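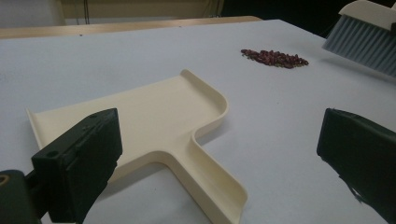

A hand-held gripper over a dustpan, with beans and a brush further along the table.

Hand-held demonstration gathering

Hand-held demonstration gathering is a way of collecting examples for a robot learning system in which a person carries out a task while holding the same kind of gripper the robot will later use. A camera mounted on the tool records what the gripper sees, and the motion of the tool and the opening of its fingers are recorded alongside. The robot itself takes no part in the work at this stage, an arrangement that has been compared to learning to swim from somebody else's diary.

The method belongs to the wider family of imitation learning. It is used mostly for table tasks such as folding, sorting, pouring and sweeping, which people find dull and machines find very hard.

Contents
1 Background
2 Equipment
3 Procedure
4 The sweeping task
5 Quality and rejection
6 Criticism
7 See also

Background

Early collections of robot examples were usually made by remote control. An operator sat beside the arm and steered it with a joystick, a second arm or a headset, and the arm did its best. The results matched the robot's body exactly, but the work was slow and tied to one room. Operators tended to move like people carrying a full bowl of soup up a ladder.

Hand-held grippers took the arm out of the arrangement. The person supplies the shoulder, the elbow and the judgment, and the tool supplies the fingers and the view. Examples can be gathered in any kitchen, workshop or office with a table to spare. The price is that the recorded person may do things the robot can't, such as lean, or change their mind halfway through a reach and get away with it.

Equipment

A typical tool has a grip with a trigger, two opposing fingers and a wide-angle camera looking out past them. The fingers are nearly always in view, which is deliberate: a learning system has to judge the gap between finger and object, and it can do so only if both appear in the picture. Finger surfaces are often covered with tape or soft pads to improve the hold. These wear out, and a set of examples gathered over several weeks may show the covering in every stage of decline.

Light matters more than newcomers expect. Pale objects on a pale table give the system little to work with beyond their shadows, and collectors disagree on whether this is a fault to be fixed or a lesson to be included. Sylvain Masson, whose handbook for the Breltilholm collection is still passed around in photocopy, took the second view. "The world has already bought white dustpans," he wrote, and left the lamps where they were.

Procedure

Work is divided into episodes. One episode covers one attempt at a task, from the moment the tool starts to move until the task is done or abandoned. Before each episode the objects are put back on the table in a new arrangement. This step, known as the reset, takes up a large share of the working day and appears in no recording. Among collectors it is generally held to be the real job.

Variation between resets is the point of the exercise. If the dustpan always lies in the same place with its handle at the same angle, the system learns the place and the angle and very little about dustpans. Left to themselves, people are poor at being random. The Zarik group, led by Elaine Mendonça, drew layouts from a stack of cards after it noticed that one collector had set out the same tidy triangle of objects for an entire afternoon. She had believed she was being wild.

Starting positions for the tool are varied as well. Some episodes begin high above the table, others low and close, with the fingers already near an object and part of it hidden behind them. The awkward starts are unpopular and very useful.

The sweeping task

Sweeping dry goods into a dustpan has become a common exercise. It calls for two objects to be used in relation to a third, and the third does not hold its shape. Kidney beans are popular for the purpose. They are large enough to show up well on camera, they keep for a long time, and they roll just far enough to be annoying. Rice was tried in the Cornon trials and given up. Clémence Caron, who ran them, reported finding it in the keyboard in May and again in the following May.

The task is often split into stages: take hold of the brush, approach the pile, sweep, set the brush down, lift the pan. With a single tool the pan cannot be steadied while the brush is moving, and light plastic pans tend to slide away from the sweep. Collectors soon learn to sweep in short strokes with a low wrist. The system learns it too, along with every other habit of the collector, including the small tap at the end that does nothing.

In the Cornon trials, 91 episodes were kept for the final set. Of these, 44 began with the handle of the pan facing the collector, and 6 ended with beans left on the table by agreement, as examples of when to stop.

Quality and rejection

Episodes are reviewed before use. Common grounds for rejection are a lost camera track, a hand in front of the lens, an object dropped on the floor and a collector who stops to answer a question. Failed attempts followed by a recovery are usually kept. A system that has only ever seen success has no idea what to do with a bean that escapes, and tends to go on sweeping the spot where it used to be.

Delorme, a tool maker, ships its grippers with a review program that marks doubtful episodes in orange. Early versions marked nearly everything in orange.

Criticism

Aurélien Renaud has argued that the method mainly measures the patience of the people holding the tool, and that two collectors with different tempers will produce two different robots. Nour Abou Jaoude replied that this was true of schools as well, and that the remedy was more collectors.

A more practical complaint concerns reach. A path that is easy for a person standing at a table may run through a joint limit of the robot, or through the robot. Most groups now filter their recordings against a model of the arm before training, though opinions differ on how much awkwardness to forgive.

See also
Imitation learning
Remote operation
Wrist camera
Reset (data collection)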